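Speaker notes: Moving a small-town library to open shelving
Lurkham Public Library, evening talk, 7 p.m. start

Slide 1. Title
Thank the Friends group for the chairs and the coffee. Say who I am: Vilgot Granström, branch manager at Lurkham. Arvid Blomqvist did the shelf plans and will take questions on measurements at the end.

Slide 2. Where we started
Until last February the local history collection sat in the back office. Readers filled out a slip and waited. Some slips went unanswered over lunch. The collection is 1,000 items, mostly books and bound newspapers, plus the Eklund family papers.
Mention the slip box. I still have it, pass it around if people want to see it.

Slide 3. What readers asked for
We put a short survey at the desk and got 400 back. The comment that came up most was that people wanted to browse. They didn't know what to write on the slip because they didn't know what we had.
Read the one from the man tracing his grandfather's farm. Keep it short.

Slide 4. Sorting
We sorted everything into three groups: open shelf, locked case, and storage. The rule for the locked case was simple. If it can't be replaced and it fits in a coat pocket, it gets locked up.
The Juvville maps were the hard part. They are too wide for any case we own. They went into flat drawers, with copies on the open shelf.
Pause for questions here. Last time people had a lot to say about maps.

Slide 5. Labels
We kept the old call numbers. Changing them would have meant redoing the card index, and several longtime readers know it by heart. We added a colored dot for the town or district. Green is Lurkham, yellow is Juvville, blue is everything else.
The first dots fell off in the summer heat. The second kind has stayed on.

Slide 6. Cost
Shelves were secondhand from the Olex school when it closed. We paid for the truck and new brackets. The locked case was the only thing bought new. The full budget is on the handout, page 2.

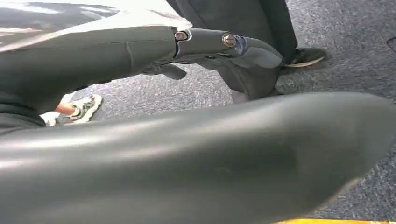 Slide 7. What changed
Use of the collection went up in the first month and has stayed up. We lost 6 items in the first year and 5 of them came back through the book drop. The one still missing is a cookbook.
Staff time is the bigger change. We used to spend most of the morning fetching. Now we spend it helping people read old handwriting.

Slide 8. What I would do differently
Measure the bound newspapers before buying brackets. Put the copier closer. Leave more empty space on each shelf, at least a hand's width, so there is room for donations.

Slide 9. Questions
Repeat each question into the microphone. Arvid has the floor plan. Lights off by 9, the side door locks on its own.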